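Cleaning and Storing Small Plastic Parts and Printed Blocks

Workshop tips

Small plastic pieces pile up fast on a bench. Printed cubes, spacers, drawer knobs and jig blocks all end up in the same coffee can, and by January the can is full of dust and the parts are scratched. The notes below cover washing, removing scuffs, smoothing edges and putting things away. They apply mostly to printed parts, but molded plastic can be treated the same way.

Washing

Use lukewarm water and a drop of dish soap. Hot water is a bad idea for the most common printing plastic, PLA, which starts to soften near 60 degrees Celsius. For the same reason, keep printed parts out of the dishwasher and off the dashboard of the car.

Scrub with an old soft toothbrush. Brush along the layer lines first, then across them. Dirt sits in the grooves and a cloth will only wipe over the top of it. Rinse, shake off the water and stand the part on a towel. Hollow parts can take on water through small gaps, so turn them over after an hour and leave them overnight.

Skip acetone. It melts ABS and can leave PLA cloudy or gummy. Rubbing alcohol on a cotton swab is fine for marker and sticker glue, but try it on a hidden face first.

Scuffs and white marks

White marks on colored plastic come in two kinds. Some are material rubbed off from another object, and some are stress marks or fine scratches in the plastic itself. Rub the spot with a damp melamine sponge. If the mark gets lighter, keep going with light pressure. If nothing changes after a minute, it is a scratch.

Scratches can be sanded. Start with 400 grit, used wet, and go up to 800. Sanding leaves dark colors looking chalky. A little mineral oil on a rag brings most of the color back, though it has to be done again every few months. Do not oil anything you plan to paint or glue.
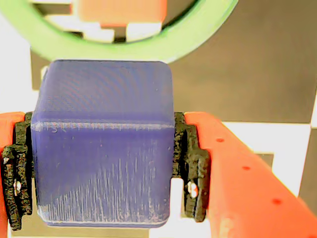 Can you sand a printed cube without losing the raised lettering on it?
Cover the letters with two layers of masking tape, trim the tape close with a knife, and sand up to it by hand with the paper wrapped around a small flat stick.

Edges

Sharp bottom edges are left over from the first layer spreading on the print bed. Run a deburring tool along them once, holding it at a low angle. A craft knife held upright and dragged like a scraper also works. Stop as soon as the edge feels smooth to the thumb.

Putting them away

A compartment box with a lid beats the coffee can. I use a Flalix with movable dividers, and I line the bottom with scraps of felt. Dumisani Ngcobo wrote in to say that he uses egg cartons, which cost nothing and stack well enough on a shelf. Keep blues, purples and reds out of the window, as they fade first.

Write the plastic type on a piece of tape and stick it inside the lid. Parts that have been oiled go in their own compartment.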